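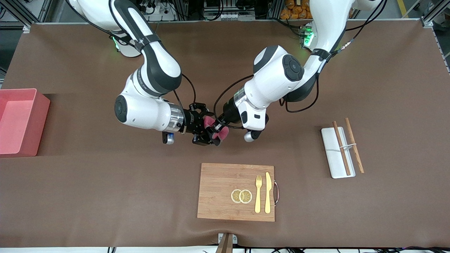 Small pink fabric item over the table, open bin at far left.

Sorting Small Soft Goods at a Table

Small fabric items (doll clothes, washcloths, plush pieces, baby socks, hair ties) are harder to sort than full-size laundry. They fold in on themselves, hide inside each other and slide off a stack. The method below applies to any batch that fits on one table.

Table setup

Use a long table with a plain, single-color top. Brown or gray works well for pastel items. Pull everything else off the surface before starting. A table 22 inches deep is the practical minimum; anything narrower and the piles run together.

Set one open bin at the end of the table, on the side of your weaker hand. A bin with see-through walls saves lifting it to check the fill level. Rectangular bins waste less shelf space than round ones. Line the bin only if the items are likely to snag.

Handling

1. Lift each item clear of the table before you look at it. Flat on the surface, a folded lobe or a turned-in corner is easy to miss.
2. Pinch near one edge with the stronger hand. Use the other hand to press or open the opposite side.
3. Check seams, tags and stuffing. Loose thread over an inch long gets trimmed, not pulled.
4. Place the item in the bin. Do not throw.

Plush pieces go in last, on top. Flat cloths packed over plush will flatten the pile, and acrylic plush recovers slowly.

Bin capacity

Fill to three quarters of the wall height. In a shoebox-size bin this comes to 74 thin washcloths or a much smaller number of plush items. The Stevance stacking bin holds slightly less because of the tapered base. The Festora lid fits both but bows when the bin is overfilled.

Storage

Items must be fully dry. Leave the lid off overnight if the batch came out of the dryer the same day. Label the short end of the bin, never the lid, as lids get swapped. Paper tape holds on polypropylene for a season or so; Dremomer cloth tape holds longer but leaves residue that needs rubbing alcohol.

Cedar blocks: one per bin, sanded lightly every April. Keep them off white fabric.

Reader note

Kiều Hồ writes that she sorts by fabric first and color second, and keeps a separate bin for anything with a button or bead. This is sound practice for households with small children. Check those items for loose parts every time they are washed.

See also: Mending kits, Drawer dividers, Removing lint from fleece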